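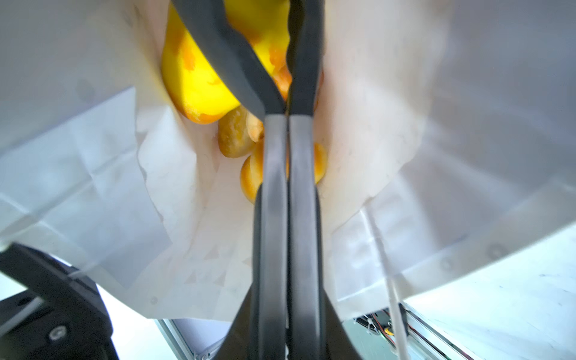
# Packing pastries and fruit in one paper bag without squashing anything?

**SunisariBakes** - June 2021 - viewed 282 times

I pack little breakfast bags for neighbors and friends and I love doing it! Small golden rolls, one or two glazed pastries, and a big piece of fruit, all in one paper bag with the top left open until pickup. We're up to 18 bags on a good morning, and I'd like them to look as nice when they get opened as they do on my table.

My trouble is the order. If the fruit goes in first, it rolls about and the bag leans. If it goes in last, it sits right on top of the rolls and I worry about cracked crusts. Should I wrap the fruit? Use two bags? I'd rather keep it to one because the bags are half the fun.

I have a white marble-patterned table with a rounded cutting board toward the back, and I set things out on the board before they go anywhere near a bag. My favorite is a yellow spiral piece that stands up on end. It's gorgeous, and it's a pain to pack.
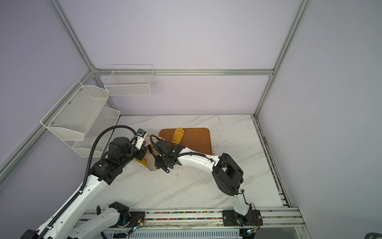
*The spiral one standing on the left part of the board, with the patterned white box close by*

Second thing: tongs. I switched to steel ones with black silicone tips and they're so much kinder to a glaze than my old all-metal pair. I still can't decide where to hold a long pastry. By the end it swings, and by the middle I'm scared of flattening the ridges. Also, do you line your bags? I've tried them with and without a strip of paper and can't make up my mind.
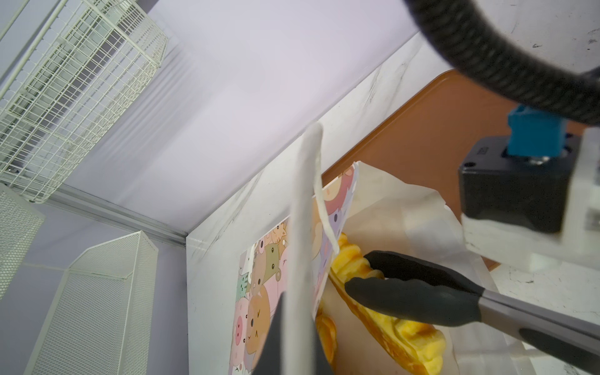

*Silicone tips near the middle of a glazed pastry, in the bag with the bears and cats*

Any tips welcome, even tiny ones!

---

**rivera_street_kitchen**

What a fun project, and those animal faces are adorable! I did bags like this for two years for a school breakfast and went through a box of 2000, so I've made most of the mistakes already.

Fruit first, but get the bag ready for it. Open it all the way, put your fist inside and push the bottom flat and the corners out. Most of the leaning comes from a bottom that's still half folded. Then:

1. Set the fruit down against one side, not in the middle.
2. Put the rolls in the space that's left. They wedge the fruit and it stops moving.
3. Lay a piece of parchment over the rolls.
4. Glazed pastries go on top, standing up if they're long enough to lean on the bag.

If the fruit is really big, like a large mango, I'd go up a bag size before I'd start stacking. A tight bag crushes more pastry than a heavy fruit does.

For the tongs, hold near the middle and squeeze only until the pastry lifts. Ridged dough takes more than you'd think, as long as it's cooled completely. Warm is where you get dents - and steam, which makes the paper go limp too. I wait until the underside feels cool on the back of my hand.

The spiral: I'd give it its own spot and put it in last, on end, the same way it stands on your board. Fold the top of the bag over once, loosely.

---

**ternorix76**

just use boxes. bags are for sandwiches

---

**folano_lunches**

Agree with nearly everything from rivera, except I put the rolls in first if the fruit is soft. A ripe mango bruises on a hard table when someone sets the bag down fast, and a few rolls make a nice cushion. They've never cracked on me, though mine are pretty sturdy. If yours have a thin crust, go the other way.

Yes to the lining! I cut a long strip of parchment, a little narrower than the bag, and run it down one side, across the bottom and back up the other. The ends stick out at the top and people can lift the whole lot out by them. Kids love this. It also keeps butter spots off the printed side, so the faces stay clean.

And wipe the silicone tips every few pastries. Glaze builds up on them, and then the next one won't let go and you end up shaking it over the bag.

---

**SunisariBakes**

Oh, the flat bottom! I've been dropping things into half-folded bags this whole time. I'm trying the strip with handles on the next batch, and the rolls will get a turn on both the top and the bottom. ternorix76, I do have a box, but it hasn't got bears on it :)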